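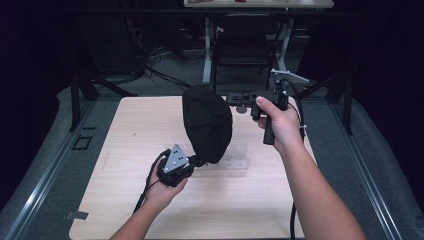 À propos de Dastano

Dastano est un atelier de confection et d'habillage textile de petites pièces rembourrées : coussins ronds, boules d'appui, calottes, housses de forme bombée. L'activité a été reprise par Rasha Sayegh et Laurier Lachance, associés à parts égales. L'atelier emploie 14 personnes.

Les travaux se font à la main, au poste, sur plateau de table carré. La pièce est présentée, retournée et contrôlée sur ce même plateau avant son passage à l'emballage. Les tissus noirs sont traités sur plateau clair, de façon à repérer les peluches et les défauts de couture.

Activités

Habillage : pose de tissu sur noyau souple, fermeture par couture cachée ou par cordon. Diamètre et galbe sont relevés sur gabarit.
Reprise : dépose de l'ancienne enveloppe, remise en forme du garnissage, nouvelle housse au patron d'origine.
Petite série : à partir de 2 pièces identiques. Le patron est archivé sous le numéro de commande et reste disponible pour un réassort.

La gamme courante porte le nom de Girus (formes en dôme) et de Lưu (formes plates et galettes). Les commandes hors gamme font l'objet d'un devis séparé, établi sur plan coté ou sur pièce modèle.

Locaux

L'atelier occupe 1148 m² sur le site d'Urkside, réserve de tissus comprise. Coupe et couture sont au rez-de-chaussée, patronage à l'étage. Les livraisons se font côté cour.

Équipe

Laurier Lachance : direction, achats matières
Rasha Sayegh : direction technique, devis
Kiều Lương : patronage et gabarits
Định Lâm : coupe, habillage
Vasilică Lungu : contrôle et expéditions

Le patronthèque compte 1297 références. Les échantillons de tissu sont envoyés sur demande écrite, en précisant la forme, le diamètre et l'usage de la pièce. Les pièces modèles sont restituées avec la commande.

Page mise à jour le 18 mars 2022.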